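Course Handout 2: Care and Preparation of Tabletop Whiteboards
Aguirre Learning Center, Classroom Materials Course
Instructor: Nayeli Villaseñor
Revised 1/16/18

Purpose

Students in this course are expected to prepare a small dry-erase board for group work and to return it in usable condition. The notes cover the session on surfaces, frames and placement. Please read them before the practical in Room 397.

Placement on the Table

A board may be used upright or flat. Flat placement is preferred when several students write at once, as it allows each of them to reach the surface from a different side. Lay the board down gently and keep the frame clear of the table edge. Boards with clips or feet on the frame should be turned so that these parts do not catch on sleeves or papers.

Glossy boards reflect ceiling lights. With a blue-framed board lying flat, glare can fall in long bright streaks across the white surface, and writing placed under a streak is hard to read. Turn the board at an angle to the table, or move to another seat, and check the view again before the group begins. 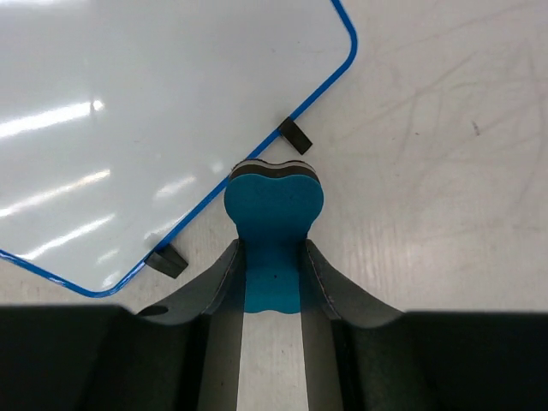

Cleaning the Surface

Wipe the board with a dry cloth from the top edge downward. If a gray tint remains, use a cloth lightly dampened with water and dry the surface at once. Do not use scouring pads or powder cleaners. Pay attention to the rounded corners, where marker dust collects against the frame.

The tabletop is cleaned separately. Scratches and scuffs in a tabletop cannot be wiped away and need not be reported. Marker stains should be reported to Baltazar Figueroa in the supply office, extension 1238.

Terms for Review

Ghosting: faint traces of old writing left after erasing.
Glare: reflected light that hides part of the writing surface.
Frame: the border that protects the edges of the board.

Assignment

Write one page comparing flat and upright use for a group task of your choice. Submit it at the start of the next session.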